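March, second entry, 4:15 pm

Went through the locker list for the study rooms at Bunnag Hall with Buppha Wattanapong. We have some 200 grad student requests on the sheet and two floors of lockers. Two keys are still out from last term. Sent reminders this morning.

Tried the new sign-up form in Flumum. It lets one person hold a room twice if they use both email addresses - Buppha will ask for a check on student number. Until then, compare names by hand before approving.

Quiet hours sign for the Balus room needs reprinting, old one still has the former closing time. Left the file in the shared folder under "signs".

To do: call facilities again on the door closer, second floor. Still slams.
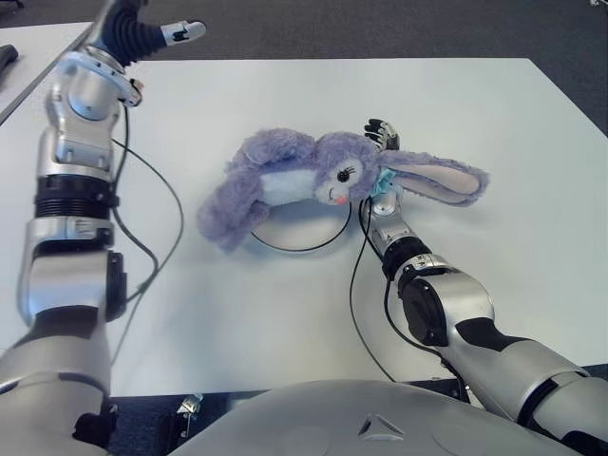
Purple bunny, blue bow, on the white table.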